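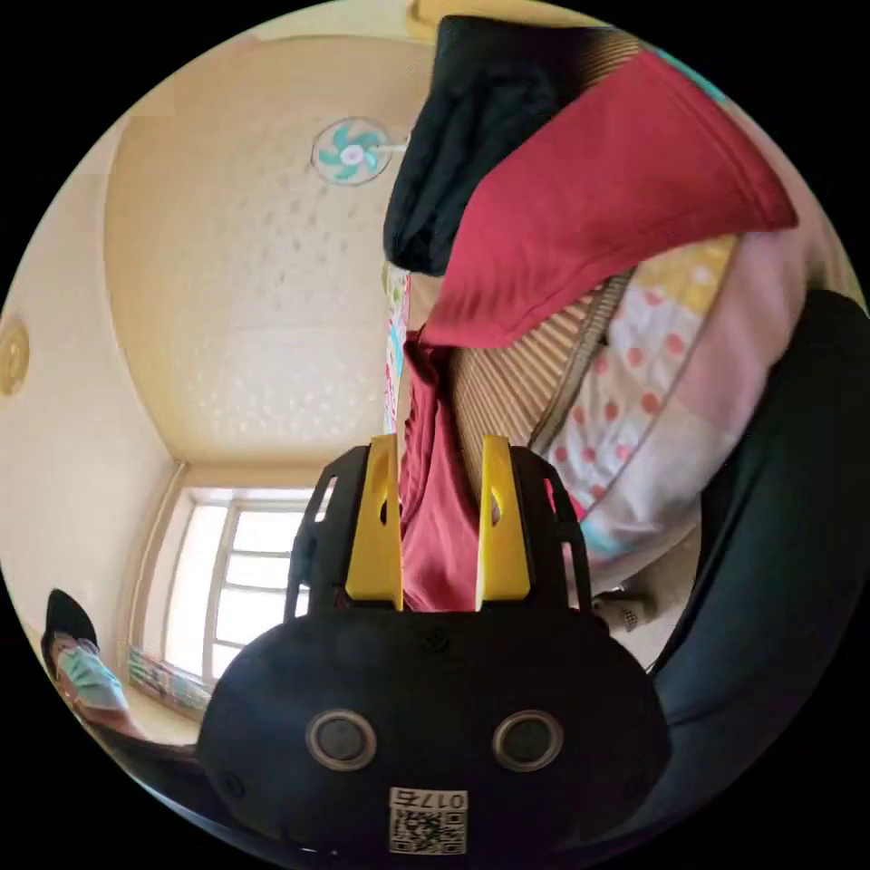 Saranya Shetty asked whether garments and bedding may be left hanging together between wash days, and whether one section could cover both. The procedures for the two have accordingly been combined in this section, which replaces the separate instructions issued in December.

## 5. Hanging, Sorting, and Storing Textiles

This section applies to all residents' rooms at Jestmont House. It covers clothing, bedding, and woven floor or sleeping mats. Curtains are covered in Section 7.

### 5.1 Before You Begin

- Clear a flat surface large enough for one folded blanket.
- Have ready one laundry bag and one storage bag. Both are issued with the room.
- Check that the hanging rail or line is firmly fixed at both ends.

**Caution:** Do not hang textiles over lamps, heaters, or electrical outlets. Keep all hanging items clear of the door.

### 5.2 Taking Down Hanging Items

1. Start with the uppermost item. Where a garment has been laid over another cloth, lift the garment off before moving the cloth beneath it.
2. Hold each item by a hem or a seam. Do not pull on a single loose fold, as thin fabrics may stretch.
3. Feel the hems, cuffs, and waistbands for dampness. Return damp items to the rail in a single layer.
4. Place dry, clean items on the flat surface.
5. Place items for washing in the laundry bag.

**Note:** Red, navy, and black fabrics may release dye during the first several washes. Keep them apart from white and pastel items, including bedding with a white background.

### 5.3 Folding

1. Lay the item face down and smooth the creases outward by hand.
2. Fold large cloths in half along the longer side, matching the hemmed edges, and then in half again.
3. Fold garments along the side seams, with sleeves turned in.
4. Stack by weight, with the heaviest items at the bottom.

### 5.4 Bedding

1. Shake out blankets and quilts near an open window.
2. Fold lengthwise into thirds, then roll loosely from the foot end.
3. Place the roll on the bed or on a clean shelf. Bedding should not be kept on the floor.
4. If bedding must be rested on a chair for a short time, make sure that no part of it touches the floor.

**Caution:** Do not compress filled quilts in the storage bag for longer than one season.

### 5.5 Woven Mats

1. Brush the mat along the direction of the weave.
2. Wipe with a well-wrung cloth. Do not soak.
3. Stand the mat at an angle against a wall until both faces are dry.
4. Roll with the patterned side outward and tie at both ends.

**Note:** Damp clothing should not be hung against a mat. Bamboo and straw both stain easily and may develop mildew.

### 5.6 Replacement Items

Requests for storage bags, rail brackets, and mat ties are made on Form 346 and handed to Herman Ginting at the linen desk. State the room number and the quantity required. Damaged brackets must be returned with the form.

Residents in the Stuven wing should use Form 1392, as the rails in that wing are of a different pattern.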